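The cards we carry
Wallets are getting thinner, but the card holder with plastic sleeves keeps selling
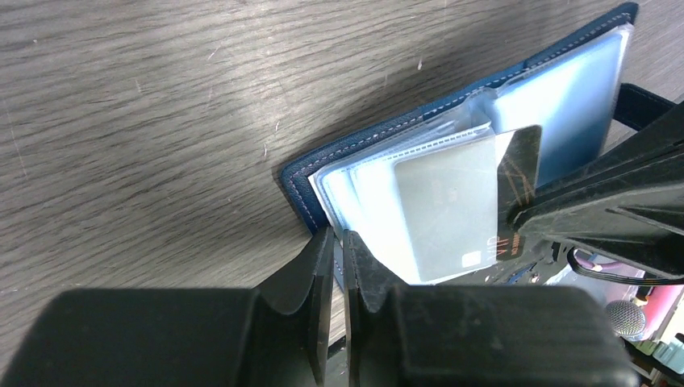
A navy card holder with clear sleeves, open on a grey wooden tabletop.

Rodica Ciobanu keeps her card holder in the drawer under the phone charger, and she can tell you what is in it without opening the drawer. Library, transit, two bank cards, the pharmacy, the pool, a hardware store loyalty card that stopped earning points in 2019. She bought the holder at a luggage shop in Kellcombe that has since closed. It has 12 sleeves and all of them are full.

"I don't carry it anymore," she says. "I carry two cards and my phone. But if I need the others, I know where they are."

The folding card holder, the kind with a stitched cover and a stack of clear sleeves inside, was supposed to be finished by now. Phones took over the tap. Loyalty programs moved to apps. Yet shops that sell small leather goods say the sleeved holder has held its place on the rack, mostly because people have found a different job for it. It has become a filing cabinet.

Omar Rawashdeh runs a bag and repair counter in the Trulmont Arcade. He sells three kinds of card carrier: the slim one that takes four cards, the metal one with a slider, and the booklet. The booklet outsells the metal one most months. His best seller in September, when students come back to town, is a navy booklet from a small maker called Verken. He sells some in black and hardly any in red.

Customers open it, he says, and run a thumb down the edges of the sleeves. They like being able to see the card before pulling it out. In a slim holder the cards sit face to face, and you end up with the whole lot in your hand at the counter.

The trouble is in the plastic. Sleeves are sealed along the edges with heat, and the seal is the first thing to go. A card pushed in at an angle will open a corner. Two cards in one sleeve will do it faster. Rawashdeh sees holders with covers good for another ten years and sleeves that split in the second winter. Some makers sell the insert on its own. Verken does, and he keeps a box of them behind the till. For brands that don't, he tells people to look after the bottom corners and leave the cards alone in the cold, when the plastic is stiff.

Sawsan Qudah sorts other people's paper for a living. She works mainly with families clearing out a parent's house, and she says there is almost always a card holder, sometimes four. Her method takes an afternoon at a table. Everything comes out. Payment and identification cards go in one row, memberships in a second, and whatever is left goes in a third. The third row is usually the longest.

She spends the most time on the membership row. People hold on to cards that once meant something: the airline lounge, the golf club, the dark one with gold lettering that got you in ahead of the line. Qudah doesn't argue. If a card has been expired for years and the person still wants it, it goes in an envelope with photographs and letters, and the sleeve is free for something they use.

Expired bank cards get cut up. She cuts through the chip and the magnetic stripe and puts the pieces in two different garbage bags. Gift cards get checked before anything happens to them. In one house in Kellcombe she found 300 dollars on a stack of gift cards held together with an elastic.

Then the keepers go back, one to a sleeve, with the most used at the front. She writes a list of what is in the holder and the phone number for each issuer, and the list stays at home in a separate place. If the holder is lost, the calls take half an hour.

Mandla Moodley drives a delivery route and has carried the same booklet in his jacket for eight years. The cover is an Ağca, bought on a trip, and the stitching has let go along one side. He had it redone at Rawashdeh's counter for 32 dollars, more than half of what he first paid. His licence is in the front sleeve and his fuel card is behind it. The health card is third. He has tried the phone for the fuel card and gone back.

"My hands are usually full," he says. "I open it, I can see the card, I pull it up with one finger."

Prices at Rawashdeh's counter run from 12 dollars for a vinyl booklet to 64 for full-grain leather. He suggests bringing your own cards along when you shop. Some sleeves are cut tight, and a card with raised numbers will catch on the way in. Try the thickest one first.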